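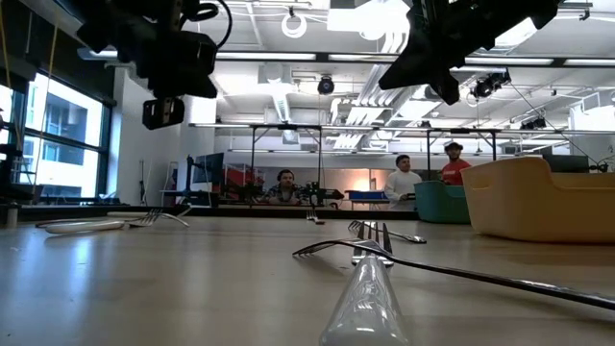 Progress Report to the Belmonte Fund
Project: Teaching by Remote Control – Cutlery Sorting
Submitted by Nemex, 1 June 2018

1. Work completed in this period

The project team has continued to collect demonstrations of the cutlery task on the two-arm station. In each demonstration an operator guides both arms by remote control, picks up forks from the tabletop and places them in the plastic bins at the side. The arms and grippers are recorded together from start to finish.

A total of 384 demonstrations were recorded, against a target of 200 for the period. Of these, 195 have been reviewed and accepted for training. A further 73 were set aside, mostly for dropped items or long pauses by the operator. The remainder await review.

2. Observations

Forks that lie across one another remain the hardest case. Operators tend to slide the upper fork clear before closing the gripper, and the written instructions now ask for this in every session. Thick plastic handles and thin metal handles call for different grips, so both types are kept in the mix. Starting layouts are changed between recordings.

New operators needed more practice time than the plan allowed. The Bradley training guide has been shortened and now begins with single forks, well apart from each other.

3. Changes to the plan

Skultatetti will deliver the revised hand controllers later than agreed. Recording will continue with the present controllers – no change to the budget is requested.

4. Next period

Review of the outstanding recordings will be finished first. Spoons will then be added to the task, and the first trials without an operator are planned for August. Results will be included in the next report.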